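Cuaderno del taller de esquelas, Flaltthorpe
Julio. Entrada del sábado, empezada a las 9:40

Retomo lo que quedó pendiente de la plantilla para los avisos de fallecimiento. El problema sigue siendo el párrafo de los familiares. Cuando la familia rellena el formulario por su cuenta, los nombres de los cónyuges llegan entre paréntesis, con guion, con una «y» o sin nada, y el programa de maquetación los trata a todos como hijos. En la última remesa salieron dos avisos con un yerno contado como hijo. Se corrigieron antes de imprimir, pero ya estaban publicados en la página.

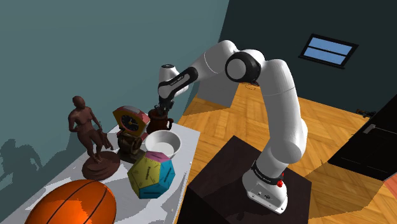 Tiempo de lectura: 3 min

Estado del archivo. Hay 957 avisos pasados a texto de la colección Likuslow, la de los periódicos encuadernados. De ellos, 533 tienen la lista de familiares completa y legible. En los demás falta algo: una línea comida por el lomo, un apellido a medias, una abreviatura que no sé resolver. No voy a completar nada por deducción. Donde falte, se deja un corchete vacío y se anota el tomo.

Orden de los familiares. Probé tres maneras de ordenar la lista y me quedo con la más corriente en los avisos viejos: cónyuge, hijos con su pareja entre paréntesis, nietos, hermanos, y al final los que murieron antes. Este último grupo va en frase aparte. Si se mete en la misma, quien lee deprisa da por vivos a los muertos, y ya hemos tenido una llamada por eso.

Fórmulas de apertura. Quito «tras larga enfermedad» como texto por defecto. Aparecía ya escrito en el formulario y muchas familias lo dejaban sin mirarlo. Ahora el campo sale en blanco. También separo el lugar de nacimiento del lugar de residencia, que en la versión anterior compartían casilla - de ahí venían las frases con dos pueblos seguidos y ningún verbo.

Longitud. El aviso breve queda en 90 palabras sin contar el nombre ni el horario del velatorio. Con menos no caben los nietos. Con más, la columna del boletín se parte y la hora de la misa acaba en la página siguiente.

Papel. Las muestras de Costulex para los recordatorios amarillean menos que el papel de antes, pero la tinta tarda en secar y mancha el reverso al apilar. Pendiente de probar el gramaje superior. El tipo Chiba se lee bien en cuerpo pequeño; las tildes sobre mayúscula chocan con la línea de arriba, así que hay que abrir el interlineado en los nombres.

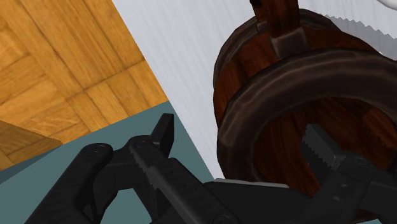 Desde Likuslow contestan que el corchete vacío les parece bien en el archivo, pero que en el aviso publicado preferirían suprimir la línea entera, porque una familia que encuentra un hueco donde iba su abuela se lo toma como un descuido nuestro. Puede hacerse: corchete en la ficha interna, nada en la página. Lo que no quiero es que se pierda la referencia al tomo, y eso obliga a guardar las dos versiones.

11:15. Cambiada la plantilla. Pasados los dos avisos del yerno, salen bien. Con hermanos políticos todavía falla: los pone detrás de los nietos.

Para el lunes: arreglar lo anterior, pedir el gramaje superior a Costulex y revisar los avisos con segundas nupcias, que van por libre.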